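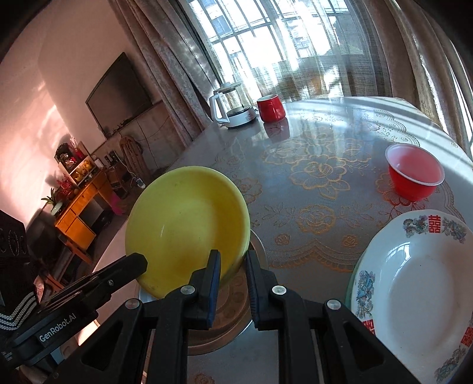

To all households in Wiltdale receiving the Raju ration

The Office of Animal Provision regrets to inform residents that the December delivery of dog food from Midutberg has been refused by the dogs.

The delivery comprised 3,000 sacks of the new recipe. By noon on the first day, 1,862 households had reported a full bowl and a dog sitting beside it with its back turned. The Office at first took this for a matter of taste. Inspector Fatemeh Dehghan was sent to Hurine Street, where she observed 11 dogs leave their kitchens at the same moment and walk, without hurry, to our front steps. They have remained there.

Residents have asked whether the recipe was altered. It was. Mr Omid Kiani, who mixed the ration for Wiltdale for most of his working life, retired in the autumn, and his successor followed the written instructions exactly. The written instructions make no mention of singing. Mr Kiani has since confirmed that he sang to each batch - quietly, and only while the liver was going in - and that he had not thought it worth putting on the form.

The Office does not hold a view on singing. It did, however, authorise a trial. Mr Panagiotis Fragkou of Accounts, who has a fair baritone, sang to one sack in the yard at 8 in the evening. The dogs listened to the end. One of them, an elderly spaniel belonging to Mrs Shirin Nouri, then got up, went over to Mr Fragkou and placed a paw on his shoe. None of them ate.

Mr Kiani has declined to return to his post. He has agreed to teach the song to his successor, Mr Remzi Saraç, on condition that it is not written down. Lessons began last night with the window open.

Until further notice, households should put out the ration at the usual hour and leave the back door on the latch. Residents who hear humming from the direction of the mill are asked not to join in.

By order of the Office of Animal Provision, Wiltdale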